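My Season on the Drokport Bench

I should say up front that I was never any good. Forty minutes into my first training session with Drokport, Mohsin Gilani took me aside and asked, very kindly, if I'd ever thought about playing in goal. I hadn't. By November I was the backup keeper, and I've had the best seat in the house ever since.

Drokport play in the bottom division of the regional league, which means bumpy fields, cold showers and a bus that smells of oranges and muscle rub. Our ground holds 620 if everybody breathes in. For the Menetti game it was full by noon, and I got goosebumps just carrying the water bottles out!

Menetti had beaten us 4-0 on their field, and they let us know it in the tunnel. Naveed Bugti, our captain, didn't say a word back. He's 36, his knees click on the stairs, and he still wins every header that comes near him. I've stopped trying to understand it.

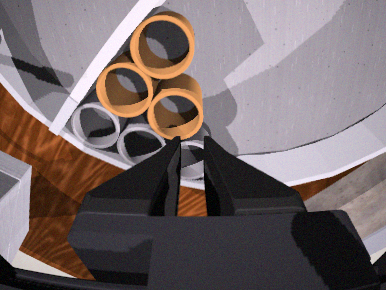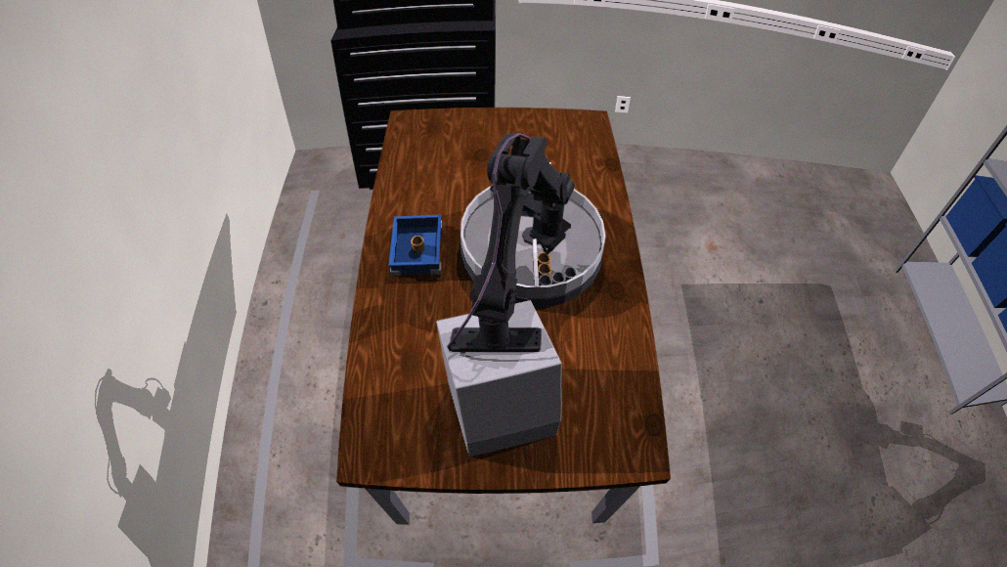 We went a goal down early — a silly one, a back pass that stuck in the mud — and I could hear people behind me starting to grumble. Then Naveed got his head to a corner and it was level. I hugged our physio so hard I knocked his glasses into the grass, and we were both on our hands and knees looking for them when the second one went in. So I can't tell you much about our second goal. I'm told it was lovely.

The last part of the game was awful to sit through. Menetti threw everybody forward, their keeper too, and Mohsin kept marching up and down in front of me, shouting at players who couldn't possibly hear him. When our left back finally ran the ball into an empty net to make it 3-1, he sat down next to me and ate my sandwich.

Next up is Tanoli away, a long drive and a horrible field with a slope toward the road. Our first-choice keeper has a sore shoulder, so I may get a game. Mohsin called last night to ask how I was sleeping. Fine, I said, and then I lay awake until four thinking about corners.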